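Moving a mentoring log off the spreadsheet

October 27, 2021

Our residency mentoring program has kept its meeting records in one shared spreadsheet for four years. By June it had passed 3,000 rows, and filtering by mentor took long enough that people stopped doing it. Urszula Malinowski asked me to find a replacement before the next intake.

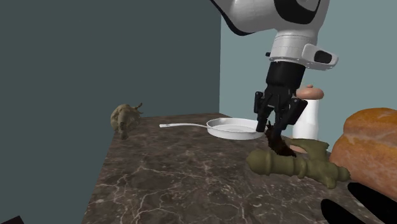
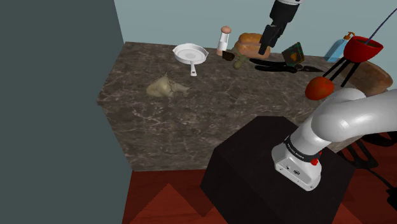
Simulated kitchen, brown marble counter.

I tested Stokitz and Sulteo with the same 1,000 rows. Stokitz imported the dates correctly but merged two mentors with the same initials. Sulteo kept them apart – it uses the full name plus the department – and rejected 20 rows with no end time. I fixed those by hand.

Reminders are set per pair. The default is monthly, which suits first-year residents. Osaze Ekwueme wanted his pairs on a six-week cycle, and that worked after I cleared the old schedule first.

Notes stay private to the pair. Program staff see only the date and length of each meeting.

Still open: the export puts the department in the wrong column. I have a ticket in for it.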